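Salloda workshops to open evenings from December

The shared workshops on Park Road in Salloda will stay open until 11 p.m. from December, operator Lurano said. The longer hours follow a survey of 174 tenants.

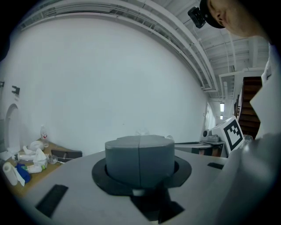
A work surface at the Salloda site.

Monthly rents will not change, but evening users will need a new key card. "People with day jobs asked for this," said site manager Lukian Tkachuk.

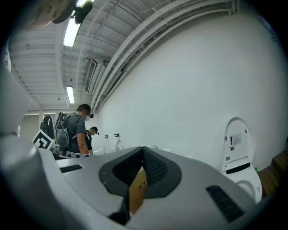
Lurano's other site, in Borkberg, keeps its current hours - a decision there is due in two months.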